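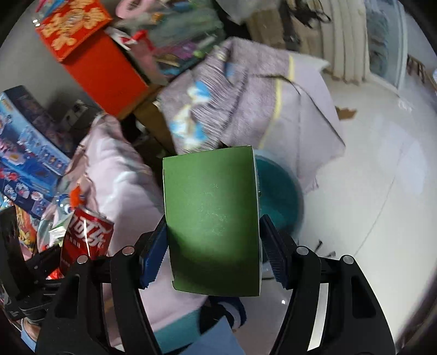 Mirko Caputo wrote back on the last report that he still couldn't tell from it whether the grandparents were getting sicker or just getting older, and could we please say so up front this time. Fair. Short answer: can't say yet for the whole sample. For the ones doing daily care, self-rated health dropped faster than in the comparison group between waves, but the gap shrinks a lot once you put income and past work in the model. More under Findings.

Elow Study of Grandparent Care and Health
Progress report to the Tarness Fund
May 1, 2026

Where we are

Wave 2 fieldwork closed. Data cleaned except the time diaries. Total in the study file is 3367 people, all of them interviewed at wave 1. Wave 2 return rate is still being worked out, the Segura site sent its contact sheets late and there are duplicates to sort through. Will send the rate separately as soon as it's firm. Don't want to put a number in here and then take it back.

Both sites are now on the same questionnaire. Last year they weren't quite, Segura was using the older wording on "regular care", which picked up people who have the kids over for Sunday lunch. Recoded where we could. Where we couldn't, those cases are flagged and left out of the main tables.

Staffing: the analyst post at Zelton was empty from December on, now filled. That's the main reason the diary work slipped. No other changes. The interviewers at Segura have nearly all stayed on, a big help with the older respondents, who like to see the same face.

Findings so far

All of this is provisional, please don't quote outside the Fund.

Daily carers vs occasional carers. Occasional carers look fine, on most measures a bit better than people doing no care at all. We don't read much into that. People who feel well take on more. The wave 1 health scores bear this out, they were ahead before they started.

Daily carers are a different group. More likely to be women, more likely to have left paid work early, more likely to rent, and more likely to be looking after the kids because there is no other choice. Their health was worse at the start and slid more. How much of the slide is the care itself is the question we were funded to answer and we're part way there. Adding work history took out more of the effect than we expected. Long years in physical jobs matter, also gaps in work when their own children were small.

Sleep. Worst for grandparents who have the child living with them. Holds up in every version of the model we tried, so more confident on this one.

Loneliness. Mixed. Carers see more people but a fair few said in the open answers that they'd lost touch with friends their own age. One woman at Segura: "I know every mother at the school gate and I haven't been to a card night since the baby came." The standard scale doesn't really pick this up. We've added a question on same-age friends for wave 3, if you agree to the change (see below).

Doctor visits. Daily carers put off their own appointments. Comes up again and again in the interviews, less clearly in the survey numbers, where we only asked if they'd missed one, not if they'd never booked. Our mistake in the design.

What slipped

Time diaries. Coding is five weeks behind. The paper ones are slow, handwriting, people filling in three days at once from memory, etc. We dropped the plan to code every activity and are coding care, sleep, paid work, and travel only. The rest can be done later if anyone wants it. Online diaries are finished.

Linkage to clinic records. Approval came through for Zelton, not for Segura. Segura clinic wants a shorter consent form. Revised form is with them now, no date for an answer. If it drags on we'll run the linked analysis on Zelton alone and say so plainly.

Website. Still has the old team page on it. Will fix.

Interviews

The long interviews are done and typed up. Richer than expected, esp. on the early years: who looked after them as kids, who helped when they became parents. Several people described doing for their grandchildren exactly what thier own grandmother did, and several said they were doing it because no one had. We'd like to write this up as a paper of its own and not squeeze it into the main one. Draft outline available if you want to see it.

Money

On budget overall. Underspent on salaries because of the empty post, overspent on interviewer travel at Segura, where the bus route was cut and people had to be paid mileage. We'd like to move the salary underspend across to diary coding. Form attached to the email. Equipment line unchanged.

Need from you

A yes or no on the two new wave 3 questions (same-age friends, appointments never booked). Printing can't go ahead without it.

OK to move the salary money.

A steer on whether the Fund wants a plain-language summary for the families this year or at the end. We promised them something and would rather do it this year, even if it's only a page. Some of them are in their eighties.

Next period

Finish the diaries. Get the return rate out. Rerun the main models with full work history, incl. the informal jobs, which we have now coded at Zelton but not at Segura. First draft of the sleep paper. Pilot the wave 3 questionnaire with a small group at Zelton, then revise adn send to print.

Tables follow in a seperate file once the duplicates are out. Call if anything in here doesn't make sense, was put together between site visits.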